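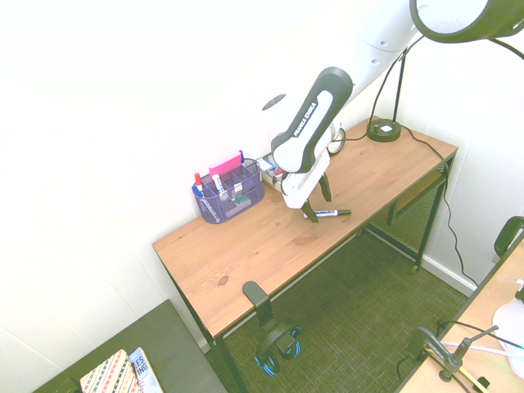
A desk against a white wall, with a purple mesh organizer on top.

The second bedroom in Encarnación Garrido's apartment is the smallest room she has, and for most of the week it is where she earns her living. She keeps the books for three restaurants and a plumbing supply company. Until January she did it at the kitchen table, clearing her papers away every evening before dinner.

"I was packing up an office once a day," she says. "I'd lose a receipt and find it under the fruit bowl."

Plenty of people who work from home have been through the same thing. The spare room was full of boxes, so the laptop went on the kitchen table, and it stayed there for years. Moving it takes a free weekend and some money, and both tend to go elsewhere.

Garrido set herself a limit of $1000 and came in well under it. The desk was secondhand and cost $200. The chair cost more than the desk, and she says she would spend it again. She tried four of them at Romero, a used office furniture dealer across town, and sat in each one for as long as the staff would let her.

The boxes were harder. Some held tax records that she could not legally throw out yet, and others held her mother's dishes. The records went to Closurent, a storage company that charges by the shelf. The dishes are now in the kitchen, where she uses them.

Light was the next problem. The room has one window and it faces an air shaft, so by 2 in the afternoon she needs a lamp. Her first one threw a glare on the screen. She moved it to the left, then behind her, and finally bounced it off the wall, and there it has stayed.

Her landlord, a small company called Spanos, allowed her to paint as long as she stuck to white. She used two coats and did the corners with a brush from the dollar store, which she regrets. It shed.

Her electric bill went up a little over the winter. The room has its own heater and she runs it in the mornings, then shuts it off once the sun has warmed the building. She stops work at six and closes the door. Dinner is at the kitchen table, usually with her sister, who has started leaving her own mail on it.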